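## Bin setup for pick recording

Workshop notes for the Tolomdale bench. They cover the bin, the objects and the log, and assume the arm is already calibrated.

**Clamping**

- Clamp the bin at the rear corners before anything else. A bin that creeps 2 mm over a session spoils every episode after the first nudge.
- Put a pad between the clamp jaw and the rim. Bare jaws dent sheet metal and slip on it.
- Mark the bench with blue tape at the corners. Tape lifts when wiped with solvent, so clean first, tape second.
- Check clamp tightness at each object change.

**Objects**

- Four loose objects per layout is a workable load. With two, the policy learns to go to the middle. With more than five, most failed grasps are collisions with a neighbor and say little about the target.
- Mix rigid and soft. Cups and rings give repeatable contact; plush toys fold differently on each drop and need more episodes.
- Let some objects touch. Hand-spaced layouts look tidy and transfer badly.
- Wash plush toys in a mesh bag and air-dry. Lint collects on finger pads and changes the grip.

**Lighting and metal**

Bare metal walls throw highlights that move with the arm. Leave them in if the deployed bin is bare metal too. Do not polish the floor partway through a set. Scuffs are part of the background, and a change in them shows up as a change in the data.

**Cables**

Leave a free loop ahead of the wrist joint and tie it on both sides. Run the wrist through its full range by hand-guiding before the first recorded pick. A tight loop shows up in the logs as drift in the force reading.

**Logging**

- One episode is one approach, one grasp attempt, one release. Keep the misses and label them.
- Shuffle the layout every 5 episodes.
- The October set, filed under Tedden, holds 3,084 episodes. Those with a missing release label were moved to the Vallmont folder and should not be used for training.
- Fakir scripts expect the object list in the order placed. Enter it before the arm moves.

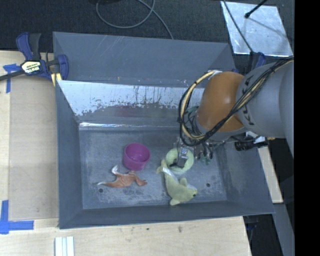
*Mixed layout in the clamped bin: cup, ring and two plush toys, gripper at the ring.*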